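Guides > Work Surfaces > Covers and Sheets

Section 2. Setting up the folding and sorting surface

The Gadunon cover sheet gives you a soft, clean area for folding clothes before they go into bags or onto shelves. It fits most flat surfaces that stand against a wall. Read the whole section before you start.

2.1 Placing the sheet

1. Clear the surface and wipe it with a dry cloth. If you used a spray cleaner, wait 12 minutes before going on.

2. Unfold the sheet with the hemmed side down. The care tag goes at the front left.

3. Push the far edge up to the wall so that it runs straight along the bottom of it. Corners tend to curl here. A small curl does no harm.

4. Smooth the sheet from the wall toward you with flat hands. Fold lines from the package will stay visible for the first few uses — do not iron them out while the sheet is on the surface.

CAUTION: Do not pin or staple the sheet to the wall.

2.2 Placing supplies

1. Put boxed supplies at the back, to one side, with the printed face toward you.

2. Lay the clipboard flat in front of the box. Keep the tally sheets and pen on top of it.

3. Leave the middle and front of the sheet free for clothing.

NOTE: The sheet slides on glossy surfaces if a box is dragged across it. Lift boxes into place.

2.3 Folding trousers

1. Close the zipper and empty the pockets.

2. Fold one leg over the other and line up the seams.

3. Bring the hems up to the waistband, then fold again if your shelf is narrow.

4. Press the fold flat and leave the garment at the front of the sheet until it has been entered on the tally.
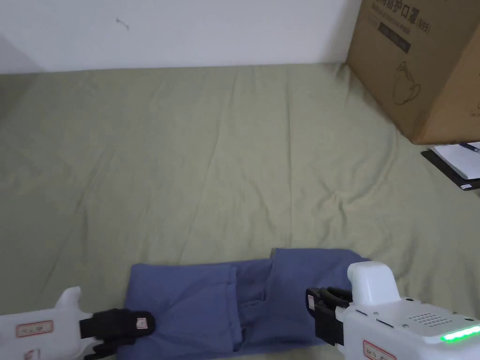
Fig. 2. Sheet against the wall, box and clipboard at the right, folded garment at the front.

Stack no more than 12 folded garments in one pile. Taller piles lean when the sheet shifts.

Wash the sheet separately the first time. For replacement sheets, ask for the Gadunon cover in the same size as your old one.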